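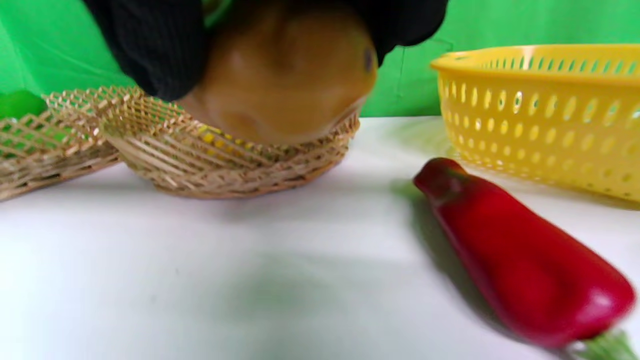

Jaws over the wicker basket, green cloth behind.

Gripper build for sorting, jaw padding and wrist mount
Forum: Shared workshops > Grippers and arms

italo_fontana
Hello to all. I write from the Rizk shared workshop, where we build a hand-held gripper together. The goal is simple to say: we sort toy vegetables into baskets by hand, record everything, and later the arm should learn to do the same. Two wicker baskets and one of yellow plastic. Green goes to the first, yellow to the second, red to the third.

My question is about the padding of the jaws. With bare printed jaws the round pieces slip out when I close too fast. I tried thin foam, and it was better for two evenings, then it became flat. Now I think about silicone, 70 or 80 on the bottle I have, but I am afraid it is too hard. What do you use?

vilja_r
Which scale is it, A or 00? On the A scale, 80 is far too hard for this. I would go to 15 if you can find it. Also please tell the opening speed, otherwise we are all guessing.

italo_fontana
It is A scale, thank you, I did not write it. For the speed there is no motor, it is my own fingers that close it. The small pieces are the worst. The corn is short, and if I take it across the kernels it turns in the jaws.
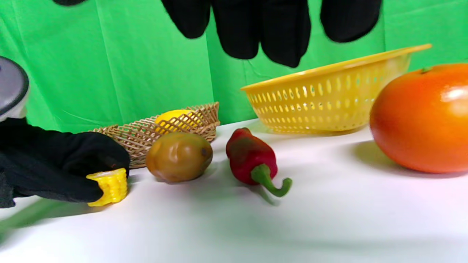 So for now I take such pieces with the gloved hand and leave the gripper for the bigger ones. I know that the data will then be mixed. I would like to finish one full set before I change the jaws again, but maybe this is a mistake.

tatiana_m
I think it is a mistake, sorry. If the hand does all the difficult pieces, the arm will learn only the easy ones. Mark which hand did which pick, at least. You can throw away later, but you can not add later.

italo_fontana
We mark left and right, but not the reason for the choice. I will add a column for it.

The other problem is the pieces without a color basket. With the green, yellow and red ones we are quick. Then comes the eggplant and everybody stops to discuss.
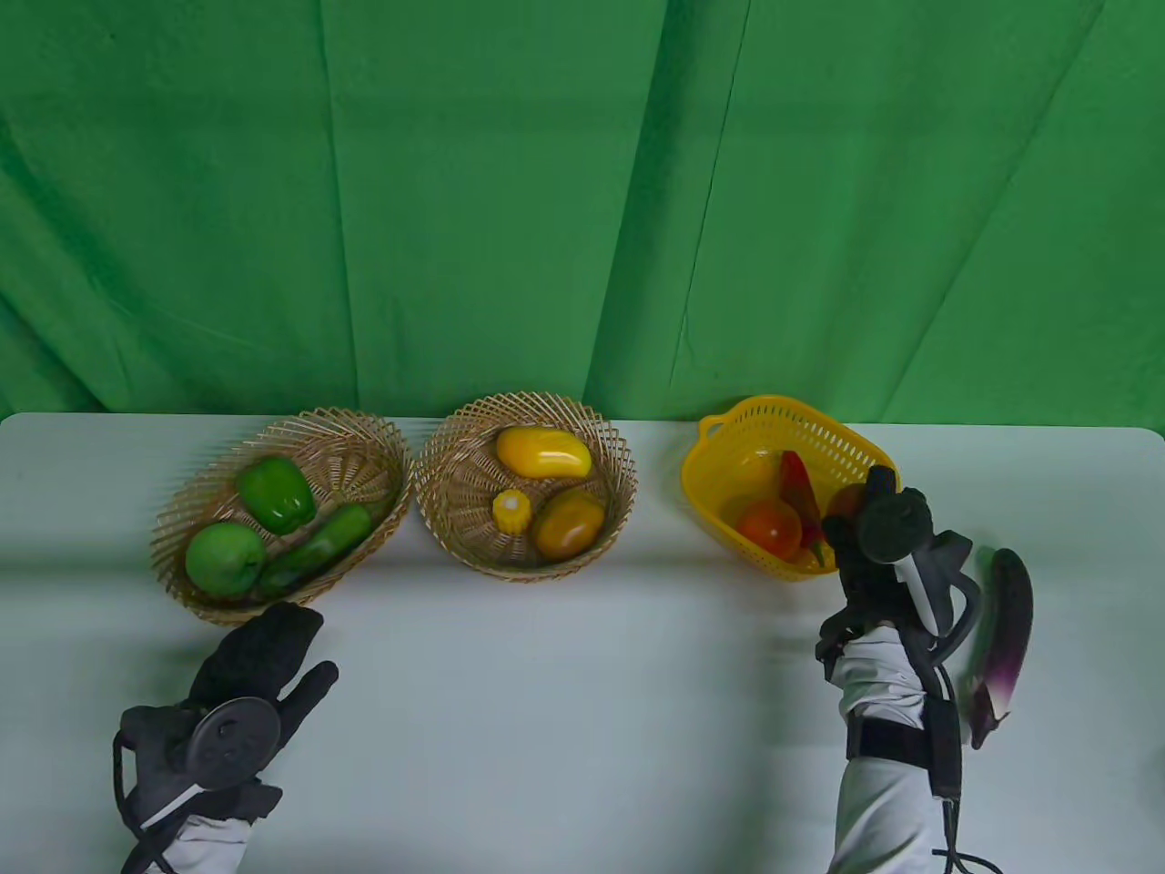
Marjatta Kinnunen
I do not agree that you need a rule for every vegetable. Put the odd pieces wherever you want, only do it the same way each time. In our Pluvthorpe group we lost 5 evenings to such discussions, and the arm did not care.

vilja_r
But "the same way each time" is a rule, Marjatta. It only has to be on paper. I would not like to train on three people who each have their own opinion about a potato.

Marjatta Kinnunen
Fine, then one line on paper. Not a document of 15 pages, please.

vega_cantero
May I return to the hardware? Italo, how is the controller fixed to your wrist? Mine was on a Velcro band and it moved by almost 5 degrees during a long session. I found this only when I compared the first recording and the last one.

italo_fontana
With a strap, and a bracket under it. I have not compared the first and last recording, so I can not say that it does not move. I will do it and write again.
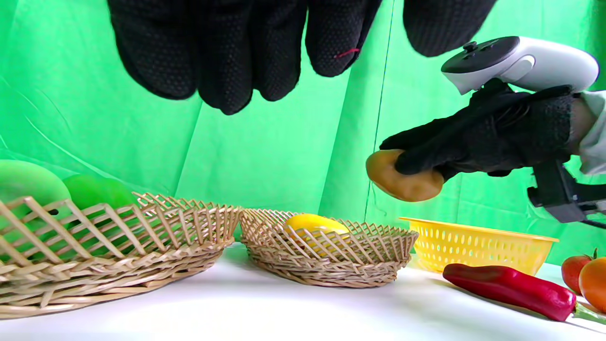

Clestmont, Dec 29, 2022

Update from me (italo_fontana), written at my parents' house, so I have only my notes with me. I compared the recordings. The strap does move, less than Vega's but enough to see. I have ordered a wider one from Astik and will glue a strip of rubber under the bracket. For the jaws I take the soft silicone, as Vilja said.

About the potato, we voted and it goes to yellow plastic. Tatiana still wants a fourth basket.

tatiana_m
Yes, I do. A fourth basket costs less than one more evening of voting.

vega_cantero
Clean the bracket with alcohol before you glue the rubber. Mine came off the first time. And please post the numbers for the new strap when you have them.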